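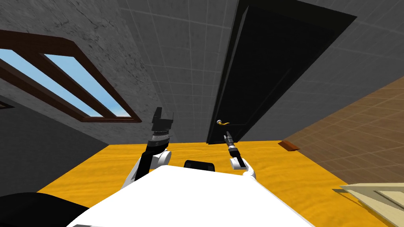

2024-10-11, Gumau sim, door task

Collecting demos for the lever-handle door. Target is 700 episodes, 117 in the set so far. Bukola on teleop, me on review. Right arm does the handle, left arm stays up and open.

Reset poses: keep the right gripper starting low, below the lever. Osaze wants more spread in base heading before we train again. Agreed, next 50 get randomized yaw.

Wrist view: handle meshes are low-poly and the background goes nearly black against the door. Left as is for now. Brightness jitter goes in the loader, not the renderer.
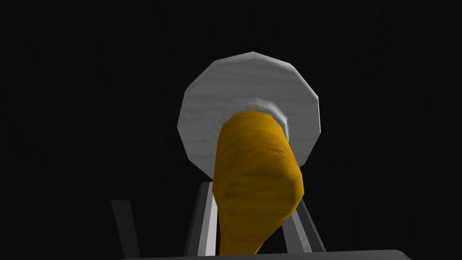 Labels

Three phases: approach, contact, swing. Contact starts at the first frame with a nonzero force reading, not by eye. Bukola's May labels used the visual rule and need a second pass.
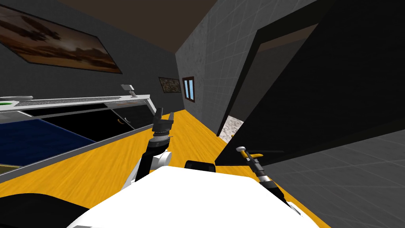 Head view, right arm at the lever, door open.

Episodes where the door swings toward the base get their own tag. Trim idle frames at the end, keep them at the start.

Wrist and head streams drift by one frame on long episodes. Check timestamps in the exporter.
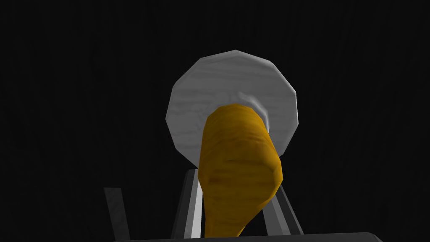
To do

Rerun export after the timestamp fix.
Osaze: yaw range in the reset config.
Relabel the May batch.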